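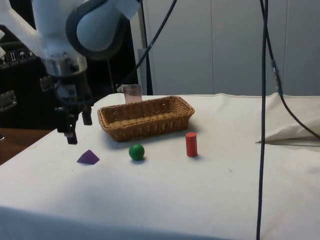

Tabletop cell at Senetti, with the arm over the work area.

Cell technician, part time, 26 hours a week

Senetti needs someone to look after one arm and its two-finger gripper. You will set out the basket and blocks, check the cables and wrist, clean the fingers and keep the log. The gripper gets a full check every 600 cycles and new pads at 3,000. Small repairs are done on site.

You should be able to use a torque driver and read a wiring diagram. Training starts in February.
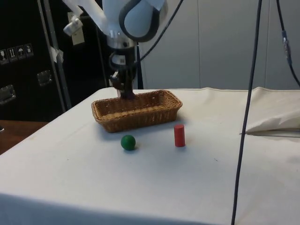 Theresia Wyss says the cable at the wrist takes up most of her mornings, and that anyone applying should be happy doing the same check over and over.

Send a CV and a short letter to Beat Fankhauser, quoting reference 751.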